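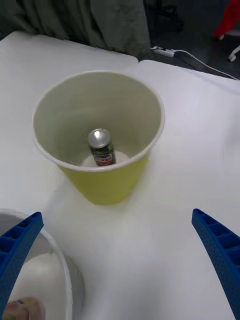 Chandrasekhar Devadiga
Encargado de taller y cocina en Poojary. Escribe los trucos de Tidley

¿Ya puede una máquina recoger la mesa? Trucos para ir tirando mientras tanto

Respuesta corta: a ratos. Respuesta larga, abajo, escrita deprisa que tengo el horno puesto.

Lo de la lata dentro del vaso de cartón parece una tontería. Para una mano, lo es. Para una pinza de dos dedos, no tanto: hay que entrar por la boca, no aplastar la pared, no volcarlo todo. Y la tapa metálica brilla, que a las cámaras les sienta fatal. Brazo de Prasden, el que probamos en junio: 7 intentos para sacar un bote de especias de una taza. A la séptima salió. La taza también, pegada al dedo.

Cosas que hoy hacen decentemente, según lo que he visto:
- Coger piezas sueltas de una mesa despejada y pasarlas a un bol.
- Apilar vasos iguales. Iguales de verdad.
- Aspirar, claro. Si no hay cables.

Cosas que no, todavía:
- Ropa. Ni doblarla ni darle la vuelta a un calcetín, al menos a una velocidad que compense.
- Fregar sartenes con pegado.
- Cualquier cosa metida dentro de otra cosa metida en un cajón.

Trucos si tenéis una máquina de estas (y si no, también sirven, yo los uso a mano):

Papel en el fondo. Una servilleta arrugada debajo de la lata y baila menos. En el taller hago lo mismo con las brocas en vasos, menos ruido y menos puntas melladas.

Superficie lisa y de un solo color. Blanca si puede ser. El mantel de cuadros, al cajón.

Ojo con las juntas entre tableros. Un escalón de nada y el vaso se engancha al arrastrarlo. Cinta por encima y listo.

Vasos desechables: pesan poquísimo vacíos, se van con un soplido. Echad algo de peso al fondo antes de poner nada alto dentro. Tuercas, arroz, lo que haya.

Regletas y cables fuera del paso. En el suelo detras de la mesa es donde acaban siempre y donde siempre se tropieza. Brida a la pata.

Los dedos de la pinza: limpiarlos. Si tienen rejilla o puntitos cogen grasa que da gusto. Agua tibia, gota de jabón, cepillo de dientes viejo. Nada de disolvente, que reseca la goma.

Y el tiempo. Vaciar una mesa de desayuno me lleva 3 minutos. Al brazo, 60, con alguien mirando por si acaso. El módulo de Cirkano que me ofrecieron para ir más rapido cuesta 2.000 euros y no friega. Por ahora paso.

En el banco de trabajo la cosa cambia. Misma pieza, mismo sitio, misma postura toda la mañana: ahí sí me fío. Clasificar tornillos mezclados, depende de la luz. Botes cerrados, bien. Bolsas, mal, se arrugan y ya no saben por dónde cogerlas.

Si alguien ha conseguido que una pinza le saque los cubiertos del lavavajillas, que lo ponga en los comentarios, con modelo y ajustes por favor. Los tenedores me tienen frito.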